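Skomora publishes first findings on two-armed robots and everyday kitchen chores

Wotstead, September

Skomora, the Wotstead automation company, has published the first part of a study into how far robot arms can be trusted with ordinary chores in homes and small catering businesses. The short answer is that they can do some of the work, slowly, with a person close by.

The study is called Plindeck. It covers clearing and setting a breakfast table: picking up cups, moving bowls, and working near a toaster without knocking into it. The same tasks come up in care homes, hotels and staff canteens, which is where Skomora expects the first customers to be.

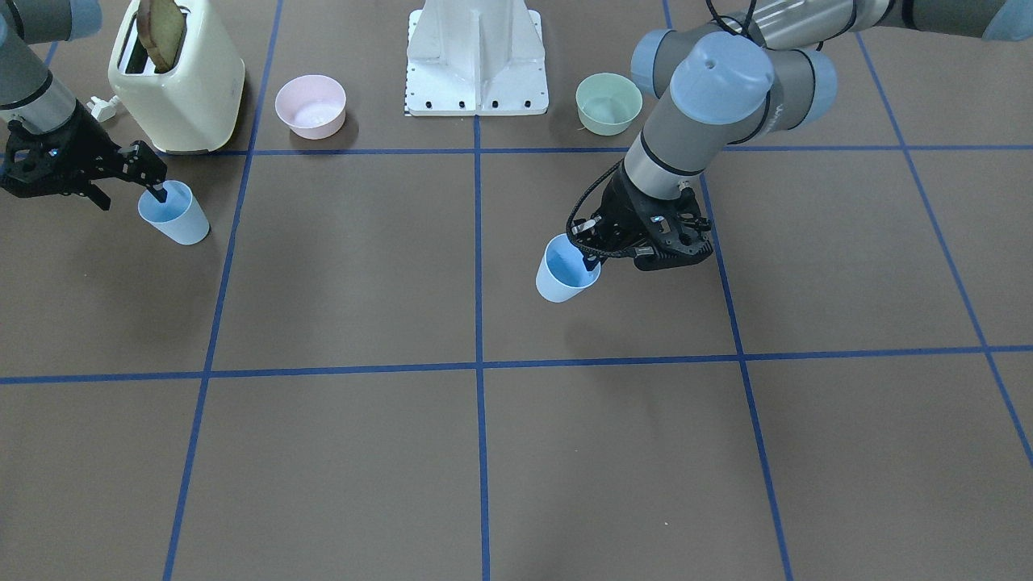
Over the summer the team recorded 2000 attempts at single tasks and a further 600 in which two arms had to work at the same time. Single cups gave the least trouble. Bowls were harder, and results dropped when things were placed close together. Work with both arms took longer to set up than planned, mainly through the need to keep each arm clear of the other.

"People ask us when they can have one at home," said Mahfuz Weerakoon, who leads the study. "I tell them not yet. A person can clear a breakfast table in a couple of minutes while talking to someone else. We are pleased when the cups end up where they should."

All tasks are carried out on a table marked out in squares with blue tape, so that the starting position of each item can be noted and used again. An operator sits at a desk next to the table during every session and can stop either arm.
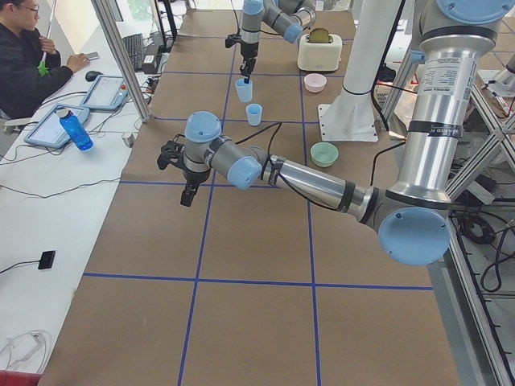 What the machines cannot do yet

The report sets out several limits. The arms are fixed in place, so everything has to be within reach. Wet or greasy crockery was left out of this part of the study. So were glass and cutlery. Nothing was washed, wiped or dried.

Cost is also a problem. Skomora does not expect a two-armed system to make sense for a private household in the near future. A canteen that handles around 1000 cups a day is a more likely place to start, provided the layout stays the same from one shift to the next.
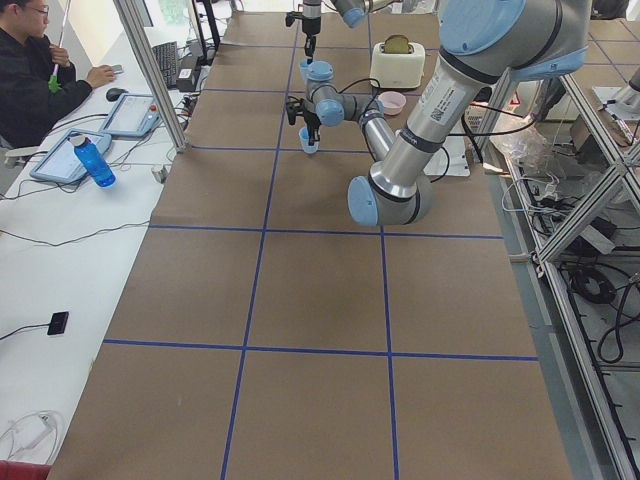

The next part of Plindeck will begin this winter with catering supplier Herath, which will provide crockery of the kind used in its customers' kitchens. It will add plates and trays, and the table will be laid out differently for each session. Another 2000 attempts are planned. Skomora will also ask kitchen staff which jobs they would want to hand over, as the first part was based on the team's own choices.

"Staff may well tell us that cups are the least of their worries," said Weerakoon. "We would like to hear that before we build anything."

A summary of the findings is available free of charge from Skomora's office in Wotstead. Visits for trade press can be arranged on request.

Ends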